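4.2 What people carry to the water, and what they leave in the truck

I went into this part of the study expecting to write about rods. Everybody who fishes the Skadura wants to talk about rods, and I'm no better (my own is far too stiff for that river and I love it anyway). But when I sat down with the interview notes, the thing people kept coming back to was where they look up the rules, the water height and the hatch, and whether they trust what they find.

We talked to 51 anglers over two seasons, mostly on the lower beats between the Urkudero bridge and the old weir. Kai-wen Pan did the bank interviews and I did the kitchen-table ones, which ran longer and involved a lot more coffee. We asked everyone the same opening question: what did you check before you left the house today? Then we let them talk. Toon Van Acker coded the answers separately from me, and where we disagreed we argued it out over the phone until one of us gave in.

The paper rule booklet did better than I would have guessed. Of the 51, 19 had it with them or in the vehicle, and several had written on it — closed dates circled, phone numbers for the landowner, a note about a gate that sticks. One man had kept his from four seasons back and was still going by the old size limit for trout. He was pretty embarrassed when Kai-wen showed him the new one, and I felt for him, as I'd made the same mistake myself in February.
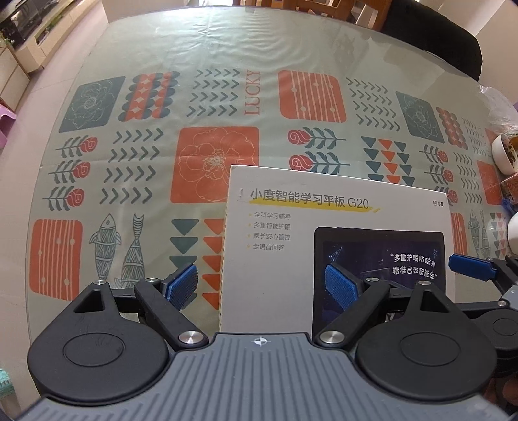

Figure 2. Front of a boxed learning tablet, model G20, on a printed tablecloth.

Screens were a different story. Plenty of people had looked at the river gauge on a phone at breakfast, but hardly anyone wanted to look at one again once they had waders on. Wet fingers came up over and over, and so did glare, which anglers talk about the way farmers talk about rain. Tablet makers clearly know that buyers worry about it; the box in Figure 2 puts anti-glare (防眩光) right there in the lettering on the pictured screen, and that one is sold for studying. The folks I spoke to wanted the same promise for a gravel bar at noon, and they didn't believe anyone could keep it. Sunita Ridgeway, who has fished the weir pool longer than I've been alive, told me she reads the water and then reads the booklet, in that order, and the phone stays in the glove box.

Younger anglers were a little more forgiving. They would take a phone down to the bank, usually in a zip bag, and use it for photos and for settling arguments about fish. Even so, when we asked how they knew the keep limit for that beat, most of them named a person. A parent, an uncle, the fellow at the Tiwari tackle counter. I found that kind of wonderful, and also a bit of a worry for anybody trying to get a rule change out quickly!

I should say that our sample leans heavily toward people who fish close to home. Visitors on guided days were hard to catch between boats, and we only managed 2 of them, so nothing in this section should be stretched to cover the guided trade. Kenji Alcantara is following that up on the Giltell, where there are more guides and the parking is a lot easier. The next section goes back to the lower beats and looks at the signs on the access paths, starting with the three that had fallen over.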